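# Cleaning out the catch-all bin

*Jan 31, 2025*

I put this off all winter, and then I finally did it in one afternoon, so I'm writing down how it went in case you have a big gray bin of your own that swallows everything small.
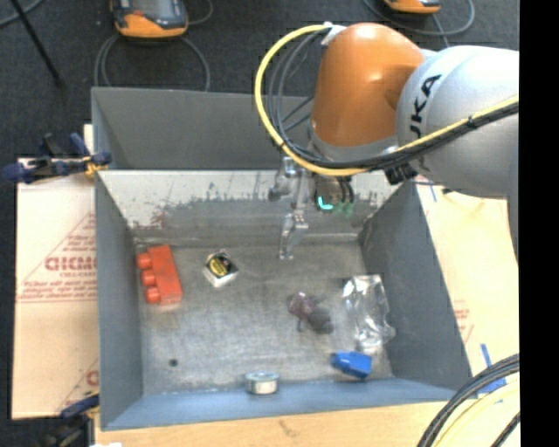
*Red-orange block on the left, little package with the yellow label next to it.*

My rule for a catch-all bin is that it gets emptied when I can't find something I know is in there. This time it was a cable tag. I found it, plus 43 other things (I kept a tally because I wanted to know how bad I'd gotten).

## What you need

- An old bedsheet or a drop cloth
- 4 shoeboxes or anything about that size
- A soft brush, dish soap, and a rag
- A marker and masking tape

## Step 1: Dump it, gently

Spread the sheet on the floor and tip the bin on its side. Slide things out with your hand. I used to flip the whole thing over, and then I'd spend ten minutes fishing screws out from under the radiator -- don't do that.

## Step 2: Sort fast

Label the boxes Toys, Packaged, Hardware, and No Idea. Pick up one thing, drop it in a box, pick up the next. Building blocks go straight in Toys, even if it's just one. Anything still in its package goes in Packaged, and you don't open it now! I lost half an hour last March reading the back of a battery pack.

No Idea will be the fullest box. Mine always is.

## Step 3: Wash the bin

Brush out the grit first, corners too. Then warm water, a squirt of soap, and the rag. Scrapes and scuffs on the walls are going to stay, so wipe them once and move on. I tried a paste cleaner from Plovik on one worn patch and got a slightly shinier worn patch.

Let it dry all the way before anything goes back in.

## Step 4: Put back less

Look at the floor of the bin when you're finished. If you can see most of it, you're good. I like a single loose layer, nothing stacked, so small square things don't end up hiding under long ones.

Toys went back to the toy shelf, and most of the hardware went in a drawer. No Idea gets a strip of tape with the date on it and sits in the closet -- if I haven't opened it by the end of March, it goes to the swap table in Sodenton.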